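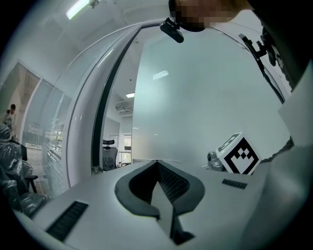
The Buvent Mak is a clip-on desk fan with a 72 mm impeller and 2 speeds. Air enters through a rear intake, and the spacing of the ribs there decides how quickly it clogs. Fine parallel ribs, like those of the slanted black grille set in the white housing, catch lint on the outer face, where a dry brush reaches it. The Mak uses a wide mesh and lets it through.

After 6 weeks on the low setting the motor had gained a faint whine. Cleaning the impeller cured it. The clip holds well on thick shelves and slips on glass.

Paraskevi Stefanou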